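Section 4: Keeping your Fustero table board clean

By now your board should be out of its sleeve and lying flat on the table, and you've probably already leaned on it, drawn on it or set a cup of tea down on it. Good, it's meant to be used! This section covers the everyday wipe and the bigger clean you'll want to do now and then. The foam is light and a little soft, so most of what follows comes down to going gently and having the right sponge handy.

4.1 Before you start

1. Clear the part of the board you want to clean. You can do one half and then the other if you're in the middle of a project and can't bear to move everything (we've all been there).

2. Check that the board sits flat on the tabletop. If it rocks, lift it straight up with a hand on each side, look for a pencil or a stray bit of tape underneath, and lower it again. Please don't drag it.

3. Get down to a low angle and look across the surface towards a window or a lamp. Smudges show up nicely this way, and so do crumbs and grit. On a board this pale, even a few tiny dark specks are easy to find once you're close.

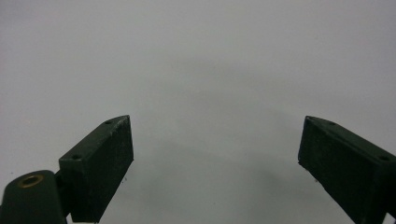

Edivaldo Queiroz adds that he always does this part twice, once from each end of the table, as he has found grit on the second look more often than he'd like to admit, and that a soft paintbrush is the nicest thing for flicking it off.

4. Brush or lift off any loose bits before a sponge goes anywhere near the board. Grit caught under a sponge will leave fine scratches in the foam facing, and they don't come out.

CAUTION: Do not blow the specks off if you have paper, beads or anything light set out nearby. You'll spend the rest of the afternoon on your knees.

4.2 The everyday wipe

You'll need the two-layer sponge from the Judico care kit, or any soft kitchen sponge you like, and a bowl. An old tea towel is handy too.

1. Pour 1000 mL of lukewarm water into the bowl and add a small drop of dish soap. The Rostham concentrate works well if you have it, but read the label first, as it is much stronger than ordinary soap and you'll need hardly any.

2. Dip the sponge and wring it out hard. Then wring it again! It should feel damp in your hand and leave no puddle when you press it on the edge of the sink.

3. Set the sponge on the board with the softer side down. Start well in from the edges, and keep your other hand free to steady the board or move things out of the way. Sit or stand wherever you can reach the middle without leaning your elbow on it.

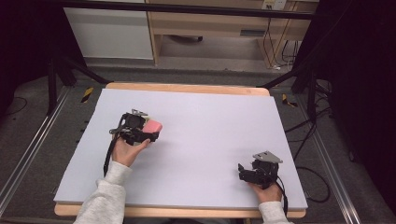

4. Wipe in long, slow strokes, all in the same direction, overlapping each one a little. Going in circles feels natural, but it tends to leave a cloudy pattern that you'll only notice the next morning.

5. Rinse the sponge every few strokes and wring it out again. If the water has gone murky, change it.

6. Go along the edges last, with a light touch. The cut sides of the foam soak up water, so one quick pass is plenty.

7. Pat the board with the tea towel and let it air dry, lying flat, before you put anything back on it.

NOTE: A wooden tabletop doesn't enjoy sitting under damp foam. Once the face of the board is dry, lift it and run the towel over the table as well, including any part that sticks out past the board.

4.3 Marks that won't budge

For pencil, try a clean white eraser first. For felt pen or paint, mix 200 mL of water with a teaspoon of baking soda, dab it on, wait 2 minutes and wipe it away with a freshly rinsed sponge. Test a corner beforehand, especially if your board has one of the coloured facings. Owners of the older Sartori board should skip the baking soda altogether and stick with soap.

CAUTION: No bleach, no acetone and no steel wool, please, however tempting it gets.

If the mark is still there after a second try, turn the board over. Both faces are the same, and the other one has been waiting patiently all this time.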